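봄맞이 책상 정리, 서랍 하나부터 시작하는 방법

작년 7월에 이사를 하고 나서 한동안 제 책상은 정말 말이 아니었어요. 상자에서 꺼낸 물건을 일단 올려두고, 그 위에 또 우편물을 올려두고, 그러다 보니 정작 편지 한 장 쓸 자리가 없더라고요. 그래서 이번 겨울에는 마음을 단단히 먹고 며칠에 걸쳐 조금씩 정리를 해 봤는데, 생각보다 할 만했고 지금까지도 그럭저럭 유지가 되고 있어서 제가 했던 순서를 적어 봅니다. 글이 조금 길어요. 차 한 잔 옆에 두고 천천히 읽어 주세요.

준비물
마른 천 두 장, 물에 적셔 꼭 짠 천 한 장
중성세제 조금
작은 종이 상자 5개 (과자 상자나 신발 상자도 좋아요)
마스킹테이프와 펜
서랍용 칸막이 (없어도 됩니다)

저는 칸막이를 Stollix 제품으로 샀는데 하나에 3,700원이었어요. 동네 생활용품점에서 1,000원짜리도 팔고, 우유갑을 잘라 써도 충분히 제 역할을 해요. 그러니 준비물을 다 갖추느라 시작을 미루지는 마세요! 제가 그러다가 두 달을 흘려보냈거든요.

1단계. 서랍 하나만 고르기
책상 전체를 한꺼번에 뒤집고 싶은 마음이 드시겠지만, 꾹 참고 서랍 하나만 골라 주세요. 저는 제일 위 서랍, 그러니까 펜이랑 영수증이랑 머리끈이 뒤엉켜 있던 그 서랍부터 했어요. 타이머를 40분에 맞춰 두고, 울리면 하던 데까지만 하고 손을 놓습니다. 아쉬울 때 멈춰야 다음 날 또 하고 싶어져요.

2단계. 모두 꺼내서 나누기
바닥에 큰 수건을 깔고 서랍 속 물건을 전부 쏟아 놓으세요. 그런 다음 상자마다 테이프를 붙이고 이름을 씁니다. 제 상자 이름은 이랬어요.

매일 쓰는 것
가끔 쓰는 것
다른 방으로 갈 것
누군가에게 줄 것
버릴 것

헷갈리는 물건은 오래 들고 고민하지 말고 '가끔 쓰는 것'에 넣어 두세요. 나중에 한 번 더 볼 기회가 있습니다. 오래된 편지나 사진이 나오면 읽고 싶어지는데요, 저는 핀란드에 사는 친구 Sointu Peltonen이 보낸 엽서를 발견하고 한참을 앉아서 읽다가 그날 정리를 통째로 접었어요. (후회는 안 합니다. 답장도 썼고요.) 그래도 가능하면 추억의 물건은 봉투 하나에 따로 모아 두었다가 다 끝난 저녁에 꺼내 보시길 권해요.

3단계. 펜과 충전선 점검하기
펜은 이면지에 하나하나 그어 봅니다. 두세 번 그어도 안 나오면 미련 없이 보내 주세요. 저는 좋아하던 Iria 만년필만 미지근한 물에 펜촉을 담가 두었다가 말려서 다시 쓰고 있어요.

충전선은 기기에 직접 꽂아 보고, 쓰는 선에는 테이프를 접어 붙여 이름표를 만들어 줍니다. '카메라', '스탠드', '이어폰' 이렇게요. 선을 감을 때는 너무 꽉 조이지 말고 손바닥만 한 동그라미로 느슨하게 말아 주시면 돼요. 어느 기기의 선인지 도무지 모르겠다면 따로 봉투에 담아 날짜를 적어 두세요.

4단계. 상판 닦기
이제 책상 위를 닦을 차례예요. 컵이며 책이며 전부 내려놓고, 먼저 마른 천으로 먼지를 한쪽 방향으로 모아 걷어 냅니다. 젖은 천부터 대면 먼지가 뭉쳐서 일이 두 배가 돼요. 그다음 꼭 짠 천에 세제를 아주 조금만 묻혀 안쪽에서 바깥쪽으로 닦고, 마른 천으로 한 번 더 훔쳐 주세요.

표면에 잔잔한 결이 있는 회색 상판이라면 결 사이에 때가 끼기 쉬우니 작은 원을 그리듯 문질러 주시면 좋습니다. 원목 상판은 물기를 오래 두지 마시고요. 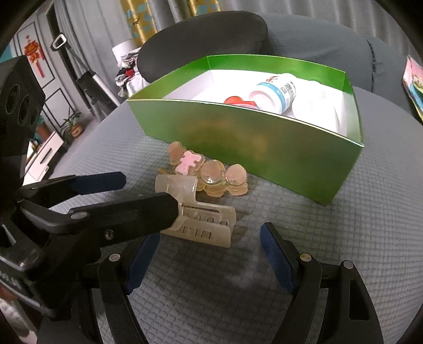

5단계. 자리 정해 주기
'매일 쓰는 것' 상자를 먼저 엽니다. 오른손잡이시면 오른쪽 앞, 왼손잡이시면 왼쪽 앞에 두는 게 편해요. 칸은 꽉 채우지 말고 조금 비워 두세요. 저는 처음에 빈틈없이 맞춰 넣었다가 가위 하나 꺼내는 데 온 서랍이 흔들려서 다시 했답니다. '가끔 쓰는 것'은 안쪽이나 아래 서랍으로 보내고, Demlow 바구니처럼 손잡이가 달린 통에 담아 선반에 올려도 괜찮아요.

6단계. 저녁마다 제자리로
자기 전에 컵을 부엌에 가져다 두고, 펜을 꽂고, 종이를 한데 모아 둡니다. 피곤한 날은 컵만 치워도 돼요. 우편물은 쌓이기 시작하면 금방 산이 되니까 현관에서 뜯어 보고 들어오는 버릇을 들이시면 참 좋고요.

다음 글에서는 제일 아래 서랍, 그러니까 설명서와 보증서가 잔뜩 들어 있는 그 서랍을 어떻게 했는지 적어 볼게요. 혹시 서류 정리에 쓸 만한 파일을 아시는 분은 댓글로 알려 주세요. 지금 쓰는 Kettunen 파일은 고리가 자꾸 벌어져서 바꿀까 고민 중이에요.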